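Workshop notebook – February, started 9.40, kettle on

Packing bench, continued. Yesterday's page ends with me saying the bench would be clear by lunch. I have read it back and would like it struck from the record, but Catalina Barrientos says we don't tear pages out, so it stays.

Where we'd got to: the bench is now against the wall, which was Catalina's idea and a good one. With it in the middle of the room, everything put down on one side fell off the other. Against the wall it can only pile up. She calls this an improvement in the failure mode.

10.15. Sorted the Orolness delivery into keep, send on and argue about. The third heap is the biggest. Most of it is retail cartons that arrived with no paperwork, or with paperwork for something else. Rang Alhassan, was told a person would ring back. Wrote the time down so that I can be hurt about it accurately.

Rule agreed for the shelf trial, copied here because the sticky note has already gone missing:

Cartons lie flat, printed side up, until they have been logged.
Bottles don't share a carton with anything made of paper. We learned this in the Tristeler job and I don't want to write it out again.
One item in hand at a time. This one is aimed at me.

Tape: down to 5 rolls, of which one has lost its end. Spent longer than I'll admit with a fingernail and a desk lamp. Catalina offered me a fresh roll halfway through and I refused on principle. End found at 10.50. Principle intact, fingernail less so.

11.30. Labels. Stukdale sent a box of 2,000, all the same size, which is the size we don't use. They do stick, I'll give them that. I put one on the bench to test it and it's going to be there when the building comes down. We could trim them for the small cartons, though that means a person with scissors and 2,000 labels, and I can see who was being looked at when it was suggested.

12.10. Wall. Now that the bench is up against it you see the wall all day, smudges and scuffs and the small dark marks, and I've started having opinions about it. Went at one corner with a damp cloth. Result: one clean patch, which makes the rest look worse. Have moved the calendar over the clean patch.

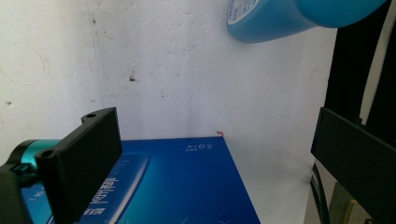 Catalina's view is that paint would cost us a day and the wall has never complained. Mine is that white was an optimistic choice for anything with cartons pushed against it. We've settled on doing nothing until the shelf trial is over – our usual style of decision, and quick.

14.00. Tried the long cartons at an angle to see whether there's more elbow room. There is, until you want the tape. Back to square tomorrow unless she has rearranged it before I get in.

Alhassan has not rung.

To do:
Order tape, 30 rolls, and hide 5.
Ask Stukdale whether labels can go back once one has been used in the name of science.
Find the lid for the blue crate.
Bench clear by lunch. I mean it this time.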